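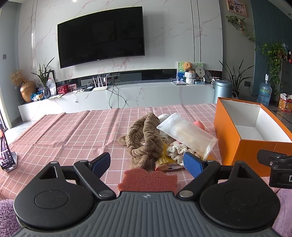
A sponge, a knitted headband and a piece of crochet on the pink tablecloth.

Neighborhood > Newsletter > May > Swap Table

Search this newsletter Enter keyword Go

The Swap Table Enters Its Second Year

The Prarley Street swap table has now been running for a full year, and we would like to report that the neighborhood owns less stuff. It does not. The same stuff has moved three doors down, and in the case of one fondue set, three doors down and back again.

For anyone new to the building: the table is set up in the ground floor hallway at Trosiver Court. You bring what you don't want and take what you do. There is no money, no sign-up sheet, and no obligation to explain why you owned a second waffle iron.

We kept a tally this year, mostly to settle an argument. A total of 1,184 items came in and 618 went home with somebody. Those of you who are quick with subtraction will see a problem, and those of you who have tried to open the hall closet have already met it. Most of the leftovers went to the thrift shop on Fudaveck Avenue, which was gracious the first few times and has since asked us to call ahead.

Books did well, provided they were mysteries. Diet books came in every January and stayed there. Anything handmade was gone by lunch, including a scarf long enough for two people who get along. Mugs remain a crisis. If you are thinking of bringing a mug, please picture the closet and think again.

We have been asked to repeat the rules, so:

Things should be clean. Opinions differ on what clean means, and the opinion that counts is the one held by whoever is unpacking your box.

Electrical items should work. "It worked when I put it away" is a lovely memory and we have a shelf of them.

No more than 40 items per household per swap. This used to be a guideline. Then the apartment above the laundry room cleaned out its storage unit.

No mattresses. You know who you are, and so does the elevator.

The jigsaw puzzles deserve a word of their own. Eleven months ago somebody began marking the boxes with the number of missing pieces, a kindness that has ended the trade entirely. It appears we all preferred not to know. The lighthouse puzzle, missing 2, is still available and is mostly sky anyway.

The next swap opens at 10 a.m. and closes at 1 p.m., or whenever the coffee runs out. Moradi Bakery is sending rolls again. Last time, several people took rolls and left nothing, and we have decided to call that a swap too.

Setup starts at 9. Helpers get first look at the table, a perk that sounds better than it is. Bring a box, and please take the box home with you.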